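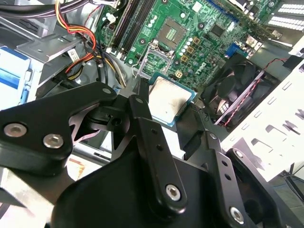 Page last changed: Friday, 6:40 pm

The Gromudari cell stopped for the better part of a shift in May, and the incident report gave the cause as "gripper fault". I think that label is wrong, and I think the habit of using it is costing the refurbishing trade more boards than any gripper has.

The facts are short. A two-finger gripper was moving a processor from a holding fixture to an open socket in a desktop case. The package was a land grid type, so the contact pins were in the socket and the processor carried only flat pads. The part went down with a small tilt. One corner reached the pins first and dragged sideways before the force limit tripped. The arm halted as designed. By then a patch of pins was bent and the board was scrap.

The force limit was set at 80 newtons. That number came from the load plate, which takes real force to close, and it was carried across to the placement step because both steps lived in the same program block. A processor needs no push to sit in a socket. Its own weight is enough. Any limit suited to closing a lever is far too high for setting a part down, and a limit that trips after the damage is done is a logging feature.

The vendor's answer, from Astov, was that the gripper met its specification. I believe it did. The fingers closed to the commanded width and held. What the specification does not cover is the angle of the part between them. A processor held by its edges can rotate about the line between the two contact pads, and neither the motor current nor the finger position changes enough to show it. The controller recorded a good grip because it had no means of recording any other kind.
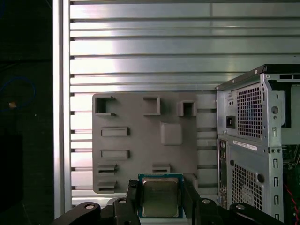

Does a force sensor at the wrist solve the problem?
It helps, but only if the limit for placement is set separately and the approach is slow enough for the arm to stop inside the travel of a contact pin.

I would put the effort further upstream. The angle of the part should be checked after pickup and before the arm enters the case. A wrist camera can do this against a plain background, where the edges of the package are easy to find. Inside the case the same camera has to deal with cables, connectors and whatever light gets past the drive cage. If the check fails, the part goes back to the fixture and is picked again. The cycle gets longer by a few seconds, and the line supervisor will complain. The complaint should be noted and the check left in.

Jornura, whose cell software we use, logs every placement. The log held 2,527 of them at the time of the stop, and six had contact traces of the same shape as the one that failed. They had been passed because the boards booted. I don't accept booting as proof. A lightly bent pin can make contact on the bench and lose it after the case has been carried down a flight of stairs, and the return is then booked as a memory fault or a bad power supply. Nguyen-Tran, the firm that handles our returns, has no field on its form for socket damage. The failure is counted under other headings and the placement step keeps its clean record.
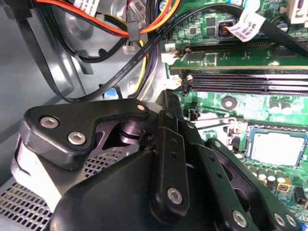

Cables deserve the same attention. A flat data cable across the approach path can push on a finger with enough force to turn a held part, and the arm will report normal motion throughout. Our procedure said to "dress cables as required", which left the judgement to whoever loaded the case. It should name the clear zone over the socket and require a sign-off before the cell is started.

Some colleagues argue that a trained person bends pins too, and they are right. But a person who feels a part catch will usually lift it and look. The program had no step for that. It had a target height and a force limit, and it kept going until it met one or the other.

My position is that the placement step should be withdrawn from automatic running until three changes are made: a separate force limit for placement, an angle check outside the case, and an inspection of the socket under magnification after any abnormal trace. The target of 2,000 units can be met late. Incident reports should also stop naming the nearest piece of hardware as the cause. The gripper was replaced after the May stop. The program block was still running with the old limit when I checked it this afternoon.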